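Site visit: Drirkach packing hall, Fluden
Oct 31, 2023

The Fluden hall ships mixed grocery orders, 1,243 product lines in all. Until July every order was picked by hand. Four stations now run two-finger grippers, and 14 people who used to pick have moved to checking and exceptions.

Rigid cartons are the easy case. A spice box lying flat gives the fingers two parallel sides, and the pads close on it at low force. Foil packets and soft pouches are slower - the grip point shifts with the contents, so most of them still go to a person.

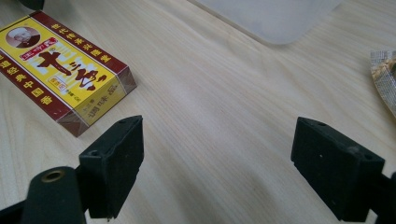 Hájek put it differently over coffee, saying that the lifting had gone but the standing had stayed, and that a shift of clearing exceptions was harder on the head than a shift of picking. Jobs now rotate every two hours at the pickers' request.

Pay grades have not been revised. The checking role carries the old picker rate, although it includes resetting a stopped station and logging the fault. Management expects to review this once the Jinness order software is connected.

Station three logged 559 picks during the morning shift. Pad changes are done at the bench by the loading door.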